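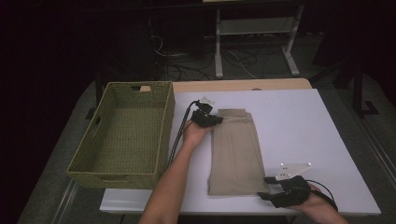
School uniform swap returns to Pfister Hall in August

The Juralon uniform swap is back for another year, and it's going to be the biggest one yet! Families turned in 516 pieces of clothing before the end of July, up from 334 last summer, and there is still time to bring more.

The swap works the same way as before. Hand in clean uniform pieces your kids have outgrown, get a ticket for each one, and trade the tickets for anything on the tables. Families who are new to the district or have nothing to trade can pick up six free tickets at the door, no forms and no questions.

Khaki pants are the big request this year. Both the elementary and the middle school at Stekisix Road now allow tan or beige as well as navy, and the smaller sizes went in the first half hour last time. Polo shirts, skirts, gym shorts and plain cardigans are all welcome too. Please check the pockets, and fasten pairs of socks together with a safety pin – loose ones were a real headache last year.

New this summer is a shoe corner, with 82 pairs already sorted by size. Jundilier Cleaners on Main Street is pitching in as well, and will take up hems for free on anything that comes from the swap. Just show your ticket stub at the counter before the first week of school.

Doors open at 9 a.m. and the tables stay up until 2 p.m., with coffee and lemonade in the lobby. Drop-off bins are outside the library and the Pfister Hall side entrance until the evening before. Winter coats will have their own swap in October, so hang on to those for now.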